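**Sernoncombe Lost Property Group: minutes of the May meeting**

The minutes of the previous meeting were agreed without amendment. It was reported that 22 items remained unclaimed at the Watholm store, and that the Dillow shelves had been cleared.

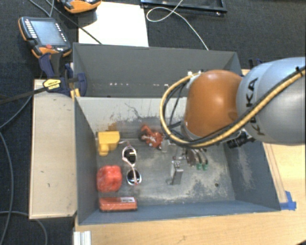 Storage of small items was then considered. Members agreed that spectacles and sunglasses should in future be kept in padded sleeves. At present a pair with dark round lenses shares the grey box with a toy, a figurine and a flat case, and the floor of the box is scuffed and dusty. The box is to be wiped out before the next intake. Spending of up to £105 on sleeves and labels was approved.

The meeting closed at 2 pm.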